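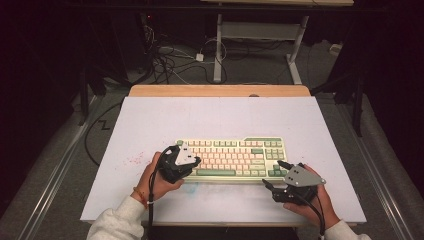
How to Give a Two-Tone Mechanical Keyboard a Proper Clean

By Chantal Lapointe
October 20, 2018

I love this job. I know how that sounds, but there are few chores where an hour of fiddling gives you back something you touch every single day, and feels so much nicer under your fingers. My compact board in cream and green gets the full treatment twice a year, and the pale keys are the reason. On a black keyboard you can ignore finger grime for ages. On cream you see every coffee-coloured smudge!

These steps suit almost any mechanical keyboard with removable keycaps. If yours is a laptop or a flat office keyboard, please don't start prying, those little clips snap.

What you'll need

A wire keycap puller (the kind with two loops, the plastic ring ones scratch)
A soft brush, a clean paintbrush is perfect
A bowl of lukewarm water and a drop of dish soap
Two old towels
Cotton swabs and a microfibre cloth
Isopropyl alcohol for the stubborn bits
A phone, to take a picture of the layout

1. Unplug it and set up your spot

Pull the cable, or switch it off if it's wireless. Then clear some table and put down something white. I'm a real convert to this. A sheet of paper or a pale board shows up every crumb, and if a tiny part drops you'll spot it right away. Wash your hands too, or you'll be putting grease back on as you go.

2. Take your layout picture

Get the whole board in, straight on, in good light. Then take a second one close enough to read the legends. You may think you know where everything goes. The letters, yes. But the modifiers come in slightly different widths, and with a mixed-colour set you also want to remember which F keys were the accent ones. 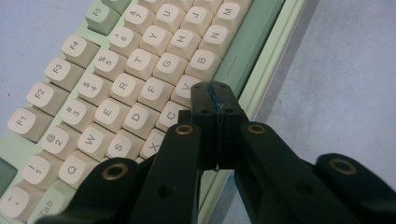

If you bought your caps as a separate set, check whether the rows are different heights before you go any further. On sculpted sets a number-row key won't sit right in the home row, even though it clicks on happily. Rounded spherical caps can fool you here because they all look alike in a pile. I keep a row to a cup: numbers, top letters, home row, bottom letters. Muffin tins are wonderful for this.

3. Pull the caps

Slide the wires down either side of a key, give a quarter turn so they catch under the corners, and lift straight up. Slow and even! If a cap feels stuck, wiggle gently from side to side while you pull. Start in the middle of the letters, where you have room, and work outward.

Leave the long keys until last. The space bar and the bigger keys usually have stabilizers underneath, which are little wires that keep them level. Lift one end a bit, then the other, and don't yank. On my very first try I bent the wire on an old Kneževič board and it rattled until the day I gave it away.

4. Brush out the case

Tip the board upside down over the towel and tap the back. Enjoy the horror. Then brush between the switches from the back row to the front, tipping it again when you've done a few rows. For anything sticky, use a swab that's barely damp with alcohol, and keep it on the plate, well away from the openings in the switches.

5. Wash the caps

Drop them in the soapy water and swish them around, then let them soak for half an hour. Rub each one lightly with the cloth. No hot water, no bleach, and no scrubby sponges, which can leave a shine on the tops. Try alcohol on the underside of one key first if the legends are printed, especially with pale lettering on a coloured cap.

Rinse, shake, and spread them out on the second towel with the open side down. I leave mine overnight. My friend Arif Lubis uses a hair dryer on cool and is typing again by supper, but I haven't got the patience to do them one by one.

6. Do the rim

While the caps dry, wipe the case. The front lip collects more skin oil than anywhere else, and so do the corners where you pick it up. A damp microfibre cloth does it, then a dry one straight after. Run a swab along the inside edge too, there's always a grey line of fluff hiding there.

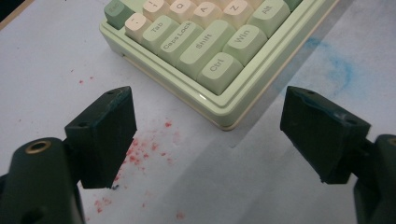
7. Put it back together

Begin with the corners: Esc and Ctrl on the left, then whatever lives on the right of your board. Next fill in the modifiers down the left edge, Tab, Caps Lock and Shift, and the letters practically place themselves after that. Press each cap down with your thumb until it seats. Big keys go on with even pressure over the stem and both stabilizers.

Plug in, open a blank document and press everything once. If a key doesn't register, lift its cap and reseat it. If it's sluggish, it may still be damp inside, so give it a few more hours.

Between big cleans, a quick pass with the brush every couple of weeks keeps things lovely. My next one is due in July, and I've already got my eye on a new space bar.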